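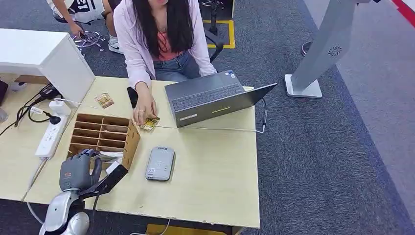
Mesa de trabajo con ordenador portátil.

Cuidado y preparación de telas estampadas antes de la confección

El taller textil de Wenon pone a disposición de sus usuarios las siguientes recomendaciones para el tratamiento de telas estampadas destinadas a cojines, bolsas, cortinas y prendas sencillas. Son aplicables a algodón, lino y mezclas de ambos. Para seda, lana y tejidos con acabado impermeable deberá consultarse la ficha del fabricante.

Lavado previo
Toda tela de algodón o lino debe lavarse antes del corte, con el mismo programa que se empleará después para la pieza terminada. Se recomienda sobrehilar los bordes con puntada en zigzag para evitar el deshilachado. Los tonos rojos, granates y azul marino se lavarán por separado. Si el agua del aclarado sale teñida, repítase la operación.

Planchado
Plánchese la tela por el revés, ligeramente húmeda y siguiendo el hilo. En los estampados con pigmento conviene interponer un paño fino de algodón. No se debe doblar la pieza hasta que se haya enfriado por completo.

Casado del motivo
Antes de calcular el metraje, mídase la repetición vertical del dibujo. En un estampado con repetición de 21 cm, cada paño adicional de cortina puede requerir hasta otros 21 cm de tela. Los motivos con dirección (tallos, aves, letras) obligan a colocar todas las piezas del patrón en el mismo sentido. Para fundas de cojín, céntrese el motivo principal con una plantilla de papel vegetal y márquese el contorno con jaboncillo.

Corte y costura
Utilícense tijeras reservadas para tela o cúter rotatorio con base de corte. El margen de costura habitual en nuestros patrones es de 13 mm, salvo en el modelo de bolsa Eveddale, que lleva 5 mm en el forro. La aguja universal del 80 resulta adecuada para algodón de grosor medio.

Conservación
Los retales se guardarán enrollados, protegidos de la luz directa y con una etiqueta que indique composición, ancho y fecha de lavado. El papel de seda sin ácido es preferible a la bolsa de plástico.

Consultas
Oksana Moroz atiende las dudas sobre patrones y metraje los martes por la tarde. Las relativas a tintes y manchas deben dirigirse a Wenjie Qian, en la sede de Grodthorpe, aportando una muestra de la tela de al menos 5 cm de lado.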